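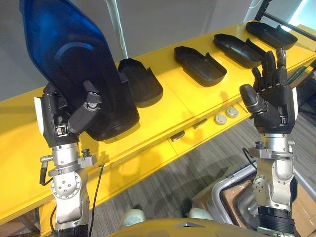

Renting a table at the Sulline indoor market: frequently asked questions

Last updated 24 August 2019

How much does a table cost?
A full table is $40 for the day. A half table is $15. Payment is due when you book, by card or check.

How many tables are there?
The Evangelista Street hall has 47 tables. The smaller room at Butevard is used only when the hall is full.

When can I set up?
Doors open to sellers at 7 a.m. and to shoppers at 9. Please have your car out of the loading area by 8:30. Sellers who arrive after 8:45 may lose their spot to someone on the waiting list.

Can I pick my spot?
You can ask for a wall spot or a center spot on the form. We can't promise either one. Sellers who had a table in May get first choice for the fall dates.

What can't I sell?
No live animals, weapons, alcohol, fireworks or recalled baby items. Used car seats are not allowed. Home-baked food is fine if every package has a label listing what is in it.

Do I need a tablecloth?
No, but most sellers bring one. Nothing may be taped, stapled or clamped to the tables. Free-standing racks are allowed if they fit inside your space.

Is there power?
Wall spots only. Bring your own extension cord and tape it down flat.

Do I have to collect sales tax?
That depends on what you sell and how often. Check with the state tax office before you book. We don't give tax advice.

What if I need to cancel?
You get a full refund up to two weeks before the date. After that we keep the fee unless the table is rented again.

Where do I park?
Sellers park in the Rovosum lot behind the hall, which has 78 spaces. The street spots in front are for shoppers.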